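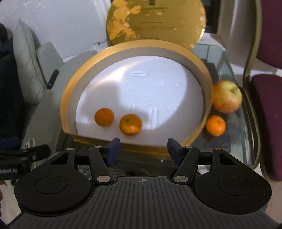 Packing helper wanted for the holiday fruit boxes (part-time, Hepburn)

Hi! I'm Dagim Negash and I run Tredside, a very small gift business that does one thing, fruit in nice boxes. Every year I swear I'll hire before the rush and every year I end up packing until midnight with my cousin, so this time I'm getting the ad out early.

I'm looking for one person, maybe two if you come as a pair and get along, to pack with me at our place in Hepburn. It's 8 hours a week to start, split over two afternoons, and then a good bit more in December if you want it. Last season we sent out 2,184 boxes, and I would love to beat that without losing my voice or my cousin.

The work is pretty simple but you do have to like it. You sort the fruit as it comes in, wipe it, check the stem ends, pick pieces that look good together, settle them in the box, put the lid on and tie it up. Mandarins and other small oranges are most of what we do, plus apples for the mixed orders. If you're the kind of person who turns an orange around to find its best side before putting it in the bowl, we're going to be great friends.

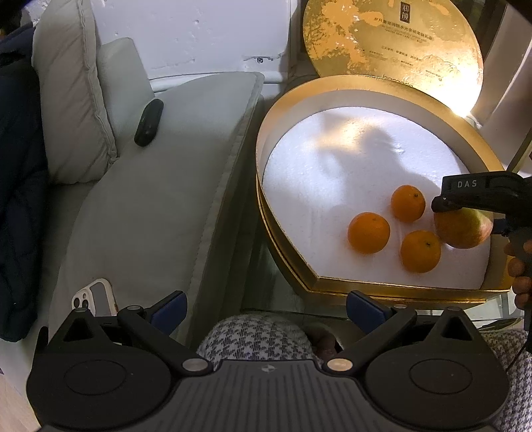
Placing is the part I'm fussiest about, so I'll teach you that first. A big box with only a few pieces in it shows every little choice you make! Three small oranges in a loose triangle on white, with the gold rim going around them, looks generous to me, and the same three pushed up in a row looks like somebody forgot the rest. You'll get a feel for it. In-ho Myung, who packed with us for two seasons before moving to Plernano, used to set the fruit down, take a step back, and then move one orange by a finger's width. I miss that.

What I need from you: clean hands, short nails, no strong perfume (the linings hold on to it), and being okay sitting or standing for a couple of hours. Gold rims show every thumbprint, so you'll be doing a fair bit of polishing with a soft cloth. No experience needed. A citrus allergy would be a problem, obviously.

Pay is by the hour, every other Friday, and you go home with whatever fruit didn't make the cut, usually more than you can eat.

To apply, write me a few lines with your name, which afternoons you have free and whether you can work the weeks before the holidays. I don't need a resume. Drop it in the mailbox at 69 Rirnuvex Court or hand it to me at the door. I'll ask 6 people over for a trial hour, paid of course, and I'll get back to everybody else too.

Dagim
Posted 2022-09-02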